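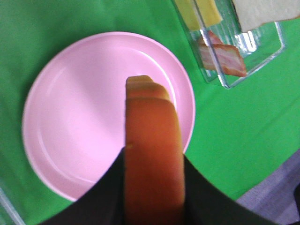

FALSTEAD, February

By Marthinus Zulu
8 shares | 7 comments
Print this page | E-mail this page

Arm inspection checklist, sandwich bench, with comments

For the black arm in the Moriarty Street shared workshop. Go through it before the first powered run of the day and again after anyone changes the fingers, the bracket or the cabling. Steps 1 to 5 are done with the power off. Write OK, FIX or STOP next to each item on the clipboard sheet and sign it. STOP means the arm stays off until the item is cleared.

1. Main switch and stop button
Switch off at the wall, then press the stop button in and leave it in. Check that the button latches and doesn't turn under your palm.
Result: OK.
Comment: Button was replaced last month with the Kerik one. The old one is still in the spares drawer and should be thrown out.

2. Base clamps
Push the base from each side by hand. Any movement is a FIX. Tighten both clamps and push again.
Result: FIX, then OK.
Comment: Rear clamp took a quarter turn. It took the same last time. I want a second nut on it.

3. Fingers
Look for chips and sharp edges on both fingers. Move each by hand and feel for play at the pin. Wipe the faces.
Result: OK.
Comment: Bread goes in upright, held between the two fingers. If you see crumbs in the pin, take the finger off and brush it out. Don't use compressed air at this bench.

4. Screws on the forearm and gripper
Check every screw you can reach with the short driver. Snug only, these go into printed parts.
Result: OK.
Comment: One insert on the underside is starting to spin. Holding for now. Spare forearm is on the Clostberg printer queue.

5. Cables
Follow each cable from the plug to the gripper. Look for rubbed spots and for ties that have slid. With the arm limp, swing it by hand from one tray to the other and watch the loop at the gripper.
Result: FIX, still open.
Comment: The loop comes off near the bracket, runs down past the right end of the gripper and back under to the crosspiece. I think it is too long. It should not be able to reach the lip of a tray. Run at slow speed until it has been shortened.

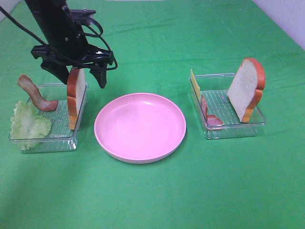 6. Cloth, plate and trays
Pull the green cloth flat and tape the corners underneath. Pink plate in the middle, one clear tray on each side. Check the trays for cracks along the lip.
Result: OK.
Comment: Small creases are fine. A fold high enough to tip the plate is not. Bread stands on edge in both trays. If it falls over, stop the arm before you reach in.

7. Powered check at slow speed
Release the button, stand at the side, keep one hand on the button. Run home, left tray, plate, right tray, home. Then press stop halfway through a move and confirm that the arm holds.
Result: OK.
Comment: It sagged a little at the elbow on stop. The same as in the last two sheets, so I have left it at OK. If it sags far enough to touch the plate, mark STOP.

8. Log
Write down the cycle counter and the cycles since the last finger pad change.
Result: 1,154 total, 183 on these pads.
Comment: Pads have some wear at the tips.

Open items: cable loop (5), second nut on rear clamp (2), forearm insert (4). Whoever shortens the cable should redo steps 5 and 7 and sign for both.

Print this page | E-mail this page
7 comments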